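Home | Shop | Desk Mats | FAQ | Contact

Desk mats and pen cups: your questions

Will a large mat fit my table?
Please do measure first! We've had more than a few mats come back to us at Laltbridge from people who guessed. Leave a little strip of table showing along the front if you can – it looks nicer, and the edge won't rub against your sleeves.

How do I clean it?
A soft cloth, lukewarm water and a drop of dish soap, and that's really all it wants. Let it dry flat, and please don't roll it up damp.

Can I stand a cup of pens straight on the mat?
Of course you can, and plenty of our customers do just that. If your cup is a lightweight plastic one, keep it to a handful of pens, because long highlighters all leaning the same way can tip it over. We like it toward the side of your writing hand, where you can reach it without looking up.

My highlighters dry out. Any tips?
Click the cap on firmly, and store them lying down if they'll sit for more than 7 days or so.

Can I return a mat I've used?
Yes, within the month, as long as it's clean – we're pretty easygoing about it. 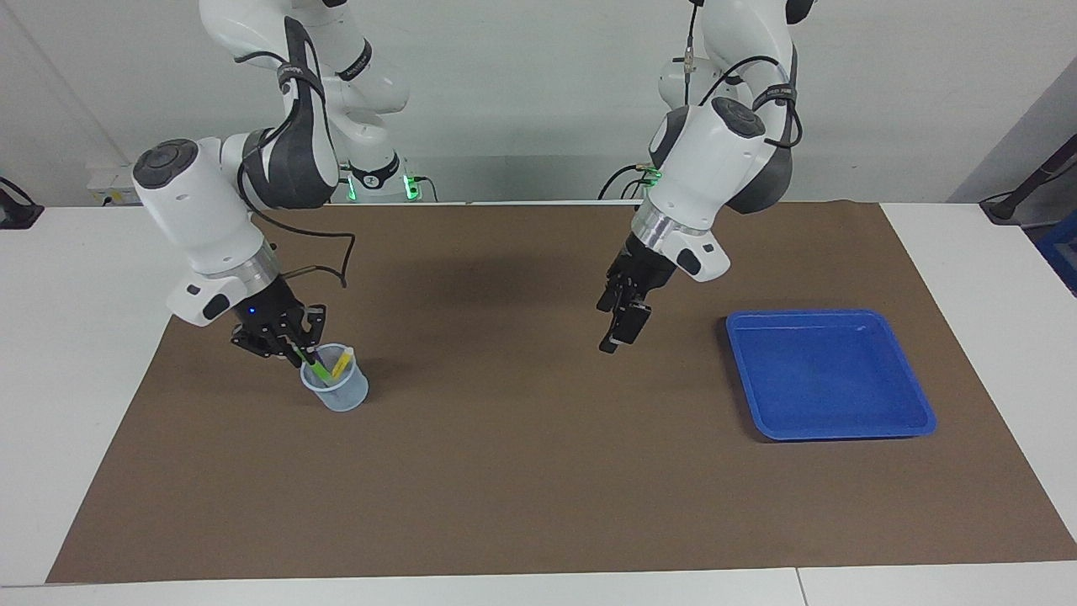
Green and yellow pens in a frosted cup, on a large brown mat.

Related
The Pornar drawer tray: sizes
MacAulay notebooks are back
Caring for a white tabletop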